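Section 5. Recording a task with the hand-held grippers

By now your Civis pair should be charged, paired and sitting happily on the table in front of you, so we come to the part most people have been waiting for, which is showing the robot what you would like it to do. Please don't worry if your first few attempts feel clumsy (ours certainly did!). Sorting small wrapped things is a lovely task to begin with.

Before you start

Choose a table you can reach across without leaning, and tip your items out in a loose pile. Leave them as they fall. The robot will meet untidy piles in its working life and may as well see them now. An ordinary tablecloth is fine, creases and pattern included.

Note: Glossy wrappers catch the light. If you see a strong glare in the preview, draw a curtain or move your chair round a little.

Recording

1. Hold one gripper in each hand with the jaws open, and wait for both indicator lights to turn green.

2. Press the record button and keep still for 2 seconds.

3. Bring one gripper down to the item you want, slowly enough that you could stop at any moment. Keep the other close by, but clear of the item.

4. Close the jaws until the blue pads meet the two side edges of the packet. Squeeze just enough to hold it. Packets with something crumbly inside need a very light touch.

5. Lift the packet clear of the pile and hold it upright for a breath or two before you carry on.

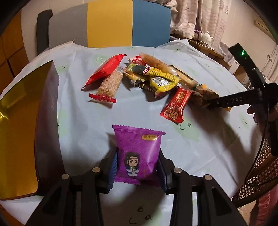 Figure 7. A small purple packet held by its side edges, with the second gripper at the right of the pile.

6. Carry the packet to wherever you would like it to go, lower it and open the jaws fully.

7. Press the button again to save, then go on to the next item.

Caution: Keep the cable hanging freely beside the table. A cable looped round a chair arm will tug at your wrist, and that tug goes into the recording along with everything else.

If you drop something, simply pick it up with the gripper and carry on. Delete a recording only if you have used your bare fingers to help. The memory holds 2,000 recordings, so there is plenty of room for a slow Saturday's practice. When you are ready to copy them across to the robot, turn to Section 6.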